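Plernstead Tenants' Association
Minutes of the meeting held 3rd December, written up by Corinne Mbeki
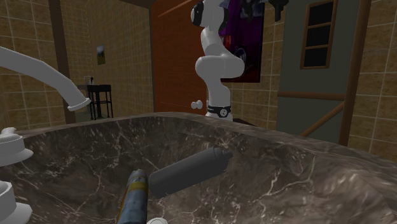

Dark brown marble basin, with a gray canister lying in it and a blue can with a yellow band.

Hi everybody! Kedir is away visiting his sister, so you get me on minutes this time, and I write the way I talk (sorry, Kedir). We had Prapai Intarasuk in the chair, plus Latrice Yazzie, Verna Haddad, me, and a good crowd from the Oravec side of the building, who brought the lemon bars. Thank you, Oravec side!

Last minutes
The November minutes were approved with one fix. Verna said the bike room, not the boiler room, is the one with the sticky lock, and she's right, I tried it on my way in.

Money
Latrice went through the account. We started the fall with 1,662 dollars and spent 528 on the new hallway mats and the back gate hinge, and the rest is still sitting there. Verna asked whether the mats came with any kind of guarantee and Latrice is going to dig out the receipt. We then got into a long talk about whether to set aside 1,000 for the courtyard in spring. I was all for it, Prapai wanted to see a real quote first, and we voted to wait for the quote. Fine, but I'm bringing it up again!

Laundry hours
This one ran long. The early start is waking up people on the first floor, and the folks who work nights say early is the only time they can get a machine. We went back and forth and landed on opening an hour later through the end of winter, with the late evening slot kept as it is. Prapai will put up the new sign. Please don't write on the old one in the meantime.

Letter to Plultberg
Plultberg still hasn't answered our letter about the stairwell lights, the one with 37 signatures on it. Verna has called the office twice and got the same recording both times. She'll send the letter again, this time by certified mail, and copy in the regional manager. Latrice offered to go over in person if we hear nothing by the next meeting, and I said I'd go with her.

Package shelf
Gramus, the delivery company, keeps leaving boxes by the front door instead of on the shelf. I have a driver's note saying the door code doesn't work, so Prapai is checking which code they were given. If you're missing something, look behind the radiator before you panic (mine was there).

Anything else
Someone left a green umbrella after the last meeting and it's still on the hook. Kedir sent word that he'd like the next potluck to have an actual sign-up sheet, and we all agreed, so I'll tape one up by the mailboxes.

We wrapped up a little late. Next meeting is after the holidays, same room, and Prapai will post the date once she has the key sorted out.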